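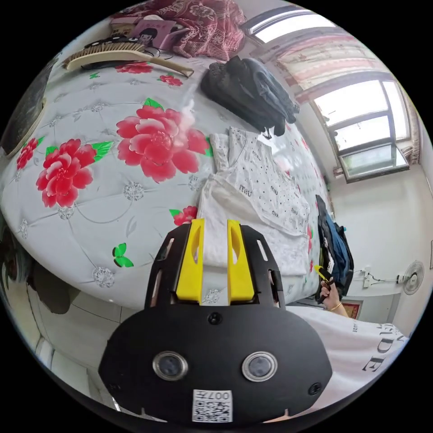
Grey medallion quilt on the big bed.

LINEN DRIVE – LAST CALL
Quilts, doonas and sheets still wanted for the Trindville winter drive. Drop off at the Bunder Street hall, side door, Monday from 4 pm. Washed please, and bagged with the size written on the outside. Singles go fastest, we're down to 16.

No pillows this year, sorry. Last June we ended up with a shed full and the tip charged us for the lot.

Hoi-yan Hsieh needs two people with utes for the Ogbonna run, back by teatime. Yogesh has the keys – ring him, dont text.

Raffle made $471, thankyou to all who bought tickets. Blue ticket 552 still hasnt claimed the fruit box and the pears wont last.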